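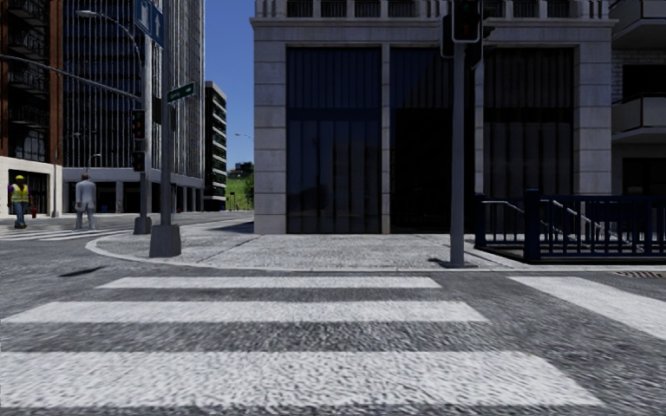
Condensation between panes on windows installed in December
2 min read

Posted by Clollville_Owner

Our residence in Clollville received 16 replacement windows last December. Two on the north wall now show fog between the panes, which cannot be wiped away from either side. The installer, Deligiannis, has asked for the order number and the sticker from each frame, but the stickers were removed during cleaning. Is the warranty still valid, and must the entire window be replaced?

Wiebke Reinholz

Fog between the panes means that the seal of the glass unit has failed. The sash and frame can normally remain in place, and only the sealed unit is exchanged. With regard to the stickers, please examine the metal spacer between the panes. Many manufacturers print a production code there – a flashlight held at an angle will help. Send the installer a copy of the invoice, the code and the location of each affected window. Please also read the labor section of the warranty. Glass is often covered for longer than the work of fitting it.

Dolo

Ours did the same. Paid 131 per window for the glass plus 70 for the visit. Get it in writing first.

plirnance_member

A dehumidifier should be tried before any claim is made.

Comments

T. – A dehumidifier will not affect moisture inside a sealed unit. Kindly disregard the last reply.

Clollville_Owner – The code was on the spacer, upper left corner. The claim has been submitted. Thank you.

Hallway70 – Does the same apply to skylights?

This site uses cookies to remember your preferences. By continuing, you accept our cookie policy.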